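Workshop tips: setting up a two-arm bench at home

These notes come from the build Oskari Toivonen and I have had going in the shared workshop in Kestville since February. Most of it applies whether you are using two arms or one. We try everything in the simulator first and only then on the real bench, and I would do it that way again.

Fix the bases before anything else. Ours are 623 mm apart, bolted through the bench with penny washers underneath. Clamps worked loose within a day. Mark the positions in pencil on the bench and write the same numbers into the simulator file, or the two will drift apart and you will waste an evening on it.
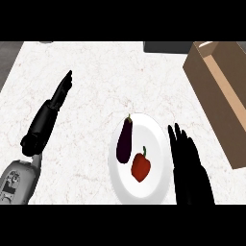 Pick a simple first job and leave it alone until it works. We chose clearing a plate into a box. An aubergine and a red pepper make a good pair, as one is long and smooth and the other is blocky, and a grip that suits one is often poor on the other. Put the box further back than the plate and leave bare worktop between them, so a hand at the rim has room to lift and swing. Keep the box open at the top with the flaps out of the way.

Cables next. Leave a loop at every joint and tie it loosely. We used Flirkar sleeving, 2 metres per arm, and had a little left over. Run the arm through its full reach by hand with the power off before you trim anything.

Save your settings under a new name each time. We are on file 26.
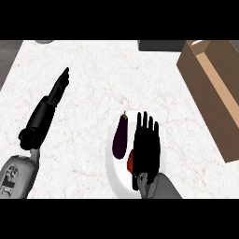

Approach angle matters more than grip force. Benedicta Frimpong spent a Tuesday evening on ours and changed little else. With the palm down and the fingers spread, the right hand covers most of the red pepper and a good part of the plate, so an overhead view is not much use at that point. A second view from the side is worth adding. Give the other arm a parking position too, well clear of the plate, with its fingers together.

Slow everything down for the first real run. We set the Sodeo controller to its lowest speed and kept the stop button on the near side of the bench. Check the base bolts again afterwards.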